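Gidton shows off its rack-tending robot, in simulation

January 31, 2018

Anyone who turned up at Gidton's open day on Wednesday hoping to watch a robot fix a server had to settle for watching one on a screen. The automation firm opened its Plurkusow office to customers and local press for a two-hour demonstration of Gotodero, its software for getting robot arms to handle small parts on equipment racks. The arm, the rack and the room they stood in were all computer-made.

Gidton says that is how the work gets done these days. The company builds a virtual copy of a job, lets the software practice on it, and plans to move what it has learned to a real machine later. How much later was the question most of the 30 guests seemed to have brought with them. 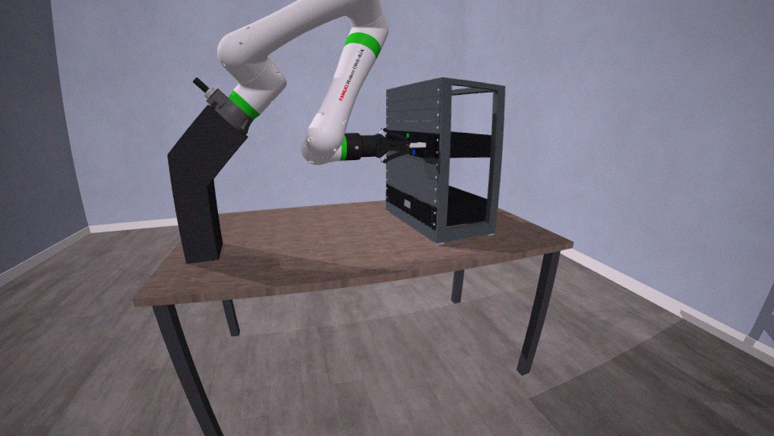 A simulated arm reaches for the rack in Gidton's Gotodero software.

The task itself is a small one. A white arm on a black stand reaches across a table to a gray rack, where its gripper has to deal with a little white piece on the front of one of the units. For a person with two good hands it is a job that barely counts as a job. For a robot, Gidton says, it is hard, because the piece is narrow, the lights and panels crowd in close, and there is very little room for the fingers to be wrong.

Fair enough. But a simulated rack does not sag, and a simulated part has never been put in crooked by a tired technician at the end of a shift. The rack in the demonstration had no cables hanging off the front. Visitors who look after real equipment noticed that quickly, and one of them asked whether the software had ever been shown a rack with a mess of wiring across it. The answer was that this is planned for August.

Padmavathi Menon, who led the session for Gidton, did not try to dress that up. "We started with a clean setup on purpose," she said. "If it can't do the clean one, there is no point in giving it the messy one." She said her group had spent 12 months on the project so far, most of it on the gripper and how it closes on small objects.

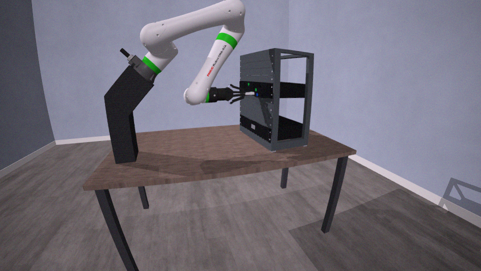
Menon was less direct on the matter of success rates. The company's handout said the software had been run through 50 versions of the task, with the position of the rack and the direction of the light changed between them. It did not say how many of those ended well. Asked twice, Menon said the figures were still being checked and would be shared with customers first.

That left guests to judge by eye, and the eye is easily pleased by this sort of thing. The shadows fall nicely and the floor looks like a floor. Several people in the room were taking pictures of the screen – it does make a good picture – and a man near the back wanted to know what the wall color was called. None of it says much about whether an arm bolted down in a real equipment room would do the same job at three in the morning with no one watching.

There is also the matter of cost. Gidton would not give a price for Gotodero and would not say what a customer would have to spend on the arm, the stand and the gripper to go with it. Kong, a hosting company that sent two people to the event, currently has staff walk over and do this kind of work by hand. One of the pair said afterward that he liked what he saw but could not picture the sum that made it cheaper than the walk.
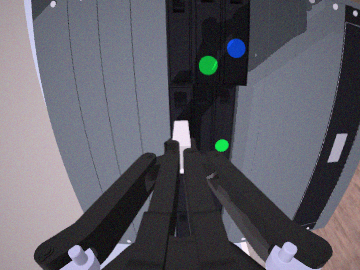 Gidton's reply is that the walk is the expensive part. Sites with few or no staff on hand have to send someone out by car for the smallest job, Menon said, and those are the customers the company has in mind. She named none, and said talks were at an early stage. It is a reasonable pitch, though it depends on each site having its own arm in the right spot, or some way of moving one arm between racks. Moving the arm was not part of Wednesday's program. On the screen it stayed on its stand at one end of the table throughout.

The company says it will hold a second open day once it has a physical arm running the same software, and that guests from this one will be invited back. It has not set a date. Coffee was served in the hallway afterward, and the demonstration was left playing in the main room for anyone who wanted another look.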